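Wer kürzt, muss es sagen

Die Neuausgabe von Anselmo Rivas' Roman »Kutlow« bei Zein hat mehr als 500 Seiten. Die erste deutsche Ausgabe, seinerzeit in der Edition Dristside erschienen, war deutlich schmaler. Der Verlag spricht im Klappentext von einer »durchgesehenen Fassung«. Der Begriff ist ungenau. Durchgesehen wird ein Text auf Druckfehler und Inkonsistenzen. Im vorliegenden Fall wurden 92 Seiten eingefügt, die in der ersten Übersetzung fehlten, darunter zwei vollständige Kapitel.

Ein Vermerk über die Kürzung fand sich in der alten Ausgabe an keiner Stelle, weder im Impressum noch im Nachwort. Wer das Buch damals las und besprach, las und besprach einen anderen Roman. Die oft bemängelte Sprunghaftigkeit des Mittelteils geht auf den Ausfall der Dromville-Kapitel zurück. Sie wurde dem Autor angelastet und steht so bis heute in Nachschlagewerken.

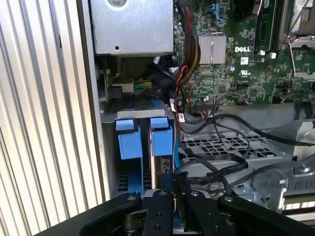 Kürzungen in Übersetzungen sind kein Skandal. Sie haben Gründe: Kalkulation, Papierpreis, Rücksicht auf ein vermutetes Publikum. Problematisch ist das Verschweigen. Eine Zeile im Impressum genügt – »gekürzte Ausgabe«, dazu die Angabe der betroffenen Kapitel. Der Aufwand liegt bei wenigen Minuten, die Seitenzahl ändert sich nicht.

Zein hätte Gelegenheit gehabt, den Vorgang offenzulegen. Das Nachwort der Neuausgabe behandelt die Entstehung des Romans, die Rezeption im Original und die Wahl des Präsens in der Übersetzung. Die Textgeschichte der deutschen Fassung kommt in einem Nebensatz vor. Eine Konkordanz beider Ausgaben fehlt, ältere Sekundärliteratur lässt sich daher nur mit Mühe auf den neuen Text beziehen.

Für die im Juli angekündigte Taschenbuchausgabe ließe sich das nachtragen. Nötig wären ein korrigierter Klappentext und eine Tabelle mit den alten und neuen Kapitelnummern.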